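Forum > Software > Perception and tooling
Thread: Marker tracking vs. visual odometry for hand-held gripper demos

eswood_dan
We're choosing a pose pipeline for hand-held demos and the Sorkby toolkit keeps coming up. Their page says fiducials on the gripper give you clean trajectories with no tuning. I don't buy it. Has anyone run it outside a tidy test cell? Our room has a big window and ceiling tubes, and auto exposure hunts all day.
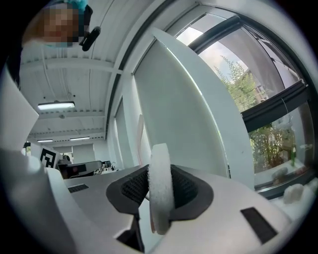 My worry is the soft stuff. The finger width estimate is fine on a rigid block, but felt squashes, and then the planner gets a grasp width that means nothing. The docs spend 2 lines on it.

kaltport
We ran it for 3 weeks. Tracking was OK, the time sync was not. Our wrist stream lagged the head stream by 35 ms and the tool reported zero the whole time. Check that before you blame exposure.

blackburn_ctl
35 ms is nothing if it's constant. Estimate the offset once, shift the stream, move on. I'd take markers over odometry any day near blank surfaces.

kaltport
It wasn't constant. It drifted within a take, so a single shift didn't fix it.

eswood_dan
Blank surfaces are exactly what I have, to be fair. Bathroom tasks, two grippers, glossy white tub. Odometry from the wrist view has very little to hold on to over the basin.

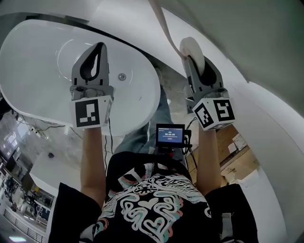

So markers for the head view, maybe. But once a forearm rolls the cube away, the Sorkby filter coasts on the last velocity and still writes "valid" in the log. I found 14 takes like that -- all of them passed their quality check.

blackburn_ctl
Then lower the covariance limit. It's in the config.

eswood_dan
I did. It threw out good takes and kept two of the bad ones. A flag that says "tracked" should mean tracked.

tubes_and_tf
Agree with OP on the flag, disagree on dropping the tool. Write your own validity mask from the raw detections and ignore theirs. It's a short script. Train on the masked data and compare before you rip anything out.

kaltport
Fine, but then what is the toolkit doing for you?

tubes_and_tf
Detection and calibration. Those parts work.

eswood_dan
I'll try the mask on the Blackburn branch and post the error plots. Not expecting much from the felt.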